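Hartley Robotics Club Boards > Two-arm build > Box packing, or: how we learned to hate sleeves

brushless_ben
8/4/20
So the spring project is two arms, one cardboard box, and clothes. Fold them, put them in, leave them in. That last part wasn't in the rules until our third practice. We call the code Clistach, which means nothing and was available.

Current score is 13 good packs out of 30 tries. A good pack means nothing touches the table after both arms let go. Prof. Rebane says we should write up the failures. She has seen how many there are, so I assume it's a punishment.

torque_wench
13 out of 30 with cloth is fine. Cloth is horrible. Are you driving the arms by hand or is it running on its own?

brushless_ben
Those were on its own. By hand we do much better, except for Milo, who packs like he's late for a bus.

milo_k
I packed a shirt in 82 seconds and it stayed packed.

brushless_ben
It stayed packed because you stopped looking at it.

gearhead_dana
I'm going to be the unpopular one again. Your problem is the wrist cameras. Half of what they see is gripper, and the other half is whatever the arm is pointed at, which on a bad day is the other side of the building. Put one good camera overhead, throw the rest in a drawer.

torque_wench
Disagree. Overhead is great until the arm is over the box, and then you're packing clothes under an umbrella. The wrist view is what gets you the last inch.

gearhead_dana
The last inch is no use if it gets there blurry.

torque_wench
Then move slower? We ran ours at half speed all of April and the blur mostly went away. So did everyone's patience, but we placed at Prirnosport.

gearhead_dana
Placed where?

torque_wench
We placed.

brushless_ben
I don't want to take sides because I have to share a bench with both of you. Have a look and fight over these.

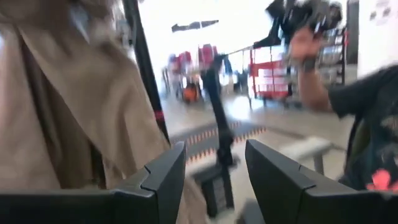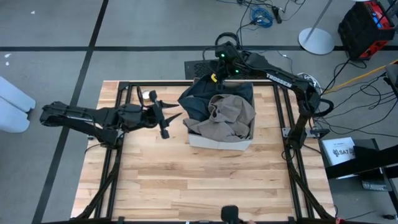
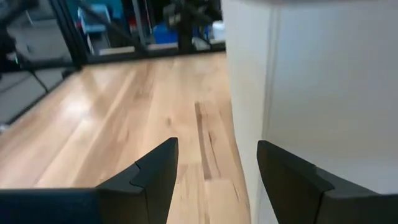 Filed under: Student Projects / Manipulation / Soft Stuff

brushless_ben
Dana gets the first one. It's smeared everywhere except the gripper, which is the one thing I already know the shape of. The last one is much calmer and shows a very nice wood floor. Neither wrist view has any laundry in it. In the middle one the right gripper is down in the navy piece at the back of the box, and you can see some of it hanging over the left rim. By our rules I'd want that tucked in before anybody lets go.

torque_wench
Look at the middle one again though. The right gripper is sitting on top of exactly the part you want to see. Umbrella.

gearhead_dana
So mount it off to one side.

milo_k
Is the brown one allowed to be a lump? The rules say folded.

brushless_ben
I asked Prof. Rebane that. She said to read the rules. I wrote the rules.

torque_wench
What do they say?

brushless_ben
"Folded." I'll fix it before the next practice.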